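Search this site Enter keywords Go

Bokcombe House Guest Rooms
Seasonal Room Safety Checklist, with comments
Inspected by: Adelmo Amato
Date: October 15, 2025

Key: OK / FIX / SEE COMMENT. Please write in the comment box and not on the wall next to it.

ENTRY AND HALLWAY

Smoke alarm, upper hall: OK. Tested with the button. The dog in Kandura objected for some time afterward.

Smoke alarm, lower hall: FIX. Chirping. According to the April sheet it was chirping then too, and was marked "OK, audible."

Fire door closes by itself: SEE COMMENT. It closes by itself once the umbrella stand is moved. The umbrella stand has been moved. I expect to meet it again in the spring.

Exit map posted: FIX. The map shows the old staircase. Guests who follow it will arrive promptly at a linen closet.

VESIMBY ROOM

Window opens fully: OK, with a shoulder.

Outlet covers: OK.

Space heater: FIX. Cord runs under the rug. Pull it out, check it for wear, and plug it straight into the wall. The power strip it was sharing with a kettle and a hair dryer has been retired to my truck.

Bedding clear of heat: SEE COMMENT. Keep throws and covers three feet from the heater on all sides, including the side nobody sleeps on. Fluffy fabrics get the same three feet, however nice they look. Folded laundry goes in the closet before the heat is turned on for the season.

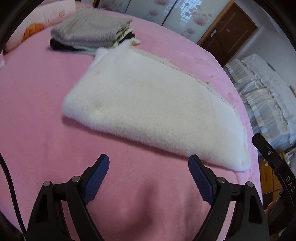 Bed with pink plush cover, white faux-fur piece and folded clothes.

Lamp bulbs within rated wattage: FIX. Shade is marked 60, bulb is marked 100. The shade has begun to take on a toasted look.

KANDURA ROOM

Bed frame stable: OK. It creaks, but creaking is not on the form.

Carbon monoxide alarm: FIX. Present, in a drawer, in its packaging, with the receipt. Mount it.

Rug has nonslip backing: FIX. I found this one out personally.

FIORE ROOM

Radiator cover secure: OK.

Wardrobe anchored to wall: SEE COMMENT. Two brackets, one screw. Add the other screws. A wardrobe that size weighs close to 200 pounds and has no interest in the guest's plans.

Bathroom GFCI outlet: OK. Trips and resets.

Hot water at tap: FIX. Too hot. Turn the heater down and test again after an hour.

FOLLOW-UP

Alarms and the heater cord come first, before the next check-in. The wardrobe and the exit map can follow the same week. Leave the finished sheet on the hook in the pantry. Last season's is still there, under the takeout menu.

3 comments 2 shares

Recent items
Porch and Railing Checklist
Kitchen Extinguisher Log
Chimney Sweep Visit: What to Move First
Lost Keys, Continued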